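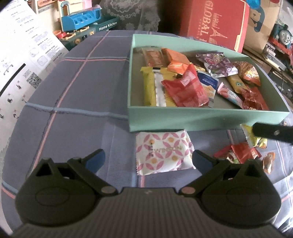
UNIT 2: SMALL PACKS AND THE UNIT PRICE

In the first unit we spoke about how a shop chooses its prices. Now we go to a smaller question, but one that students often find more difficult than they expect. Why does the same food cost so much more per gram when it is sold in small wrapped pieces? And why do people, who are not foolish, continue to buy it in this form?

The unit price is the price divided by the quantity. In most shops it is printed on the shelf label, under the selling price and in smaller letters. In our course we always calculate it per 100 grams, so that the numbers can be compared. Please do not mix grams and pieces in the same table. It was the most frequent mistake in the homework of last year.

Let us take a simple case. A bakery called Lambrakis sells one kind of wafer in two forms. The large bag holds 500 grams and costs 2.90. The unit price is therefore 58 cents per 100 grams. The single wafer holds 25 grams and costs 40 cents, which gives 1.60 per 100 grams. The wafer inside is the same, from the same oven. The customer who buys single pieces pays 1.02 more for each 100 grams.

Where does this difference go? A part of it is real cost. Each piece needs its own wrapper, and the wrapping machine must stop and cut many more times for one kilogram of product. Small pieces also take more space in the carton, as there is air between them, and so the transport of one kilogram becomes more expensive. The person who fills the shelf has more work too. In the Lambrakis case we assume that these costs explain 30 cents of the difference. The other 72 cents must be explained in another way. 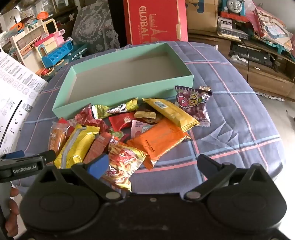
The second part of the explanation is on the side of the buyer. A small pack has some uses which a large bag does not have. It can be put in a coat pocket or in a school bag. It stays fresh until it is opened, and a person who lives alone may eat only one wafer in a week. If half of the large bag becomes soft and is thrown away, the true price of what was eaten is double, 1.16 per 100 grams. This is still less than 1.60, but the distance is now much shorter. We call this the waste correction. You will need it in exercise 2.

There is also the question of variety. With the same money a family can buy one big bag or a mixture of different small things. Many families prefer the mixture, especially when guests are expected and it is not known what they like. The mixture has a value for them, and an economist should not say that this value is an error only because it does not appear on the label.

A third point is self-control. Some buyers know that they will finish an open bag in one evening. They pay more for the small pack in order to eat less. In the seminar we had a long discussion about whether this is rational. My own opinion is that it is, on the condition that the buyer knows the price of it. The reader may disagree, and in the written work both positions are accepted if they are argued well.

Finally, some buyers simply do not look. The selling price of 40 cents seems small and the unit price is printed in tiny letters. In the town of Derkent, which we use for our market cases, the shops Mimia and Liltorden sell the same goods, but only Mimia prints the unit price in large numbers. Before you read the next unit, write down what you would expect to see in the sales of single pieces in each shop, and for what reason. Keep your answer, we will come back to it in June.
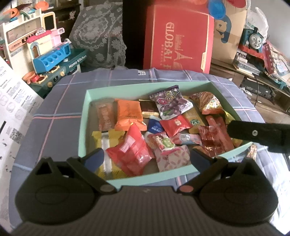

EXERCISES

1. Choose one food that you can find at home or in a shop both in a large pack and in small packs. Calculate the two unit prices per 100 grams. Show all steps.

2. Use the waste correction. What share of the large pack must be thrown away before the two prices become equal? For the Lambrakis wafer the answer is a little under 64 per cent. Check this first, then do the same for your own food.

3. Mimia wishes to sell a mixed box of small packs at one fixed price. The contents may change from one box to the next. Explain what difficulty this makes for the unit price label, and propose a rule that a customer can understand.

4. Ask two persons of different age if they read the unit price when they buy sweets. Write half a page. Do not correct their answers, even when you think that they are wrong.

Exercises 1 and 2 are to be given in on paper. For exercise 3 a drawing of the label is welcome but not necessary.

Last updated: June
Contact: course office, ground floor | Copying for class use is permitted | Back to top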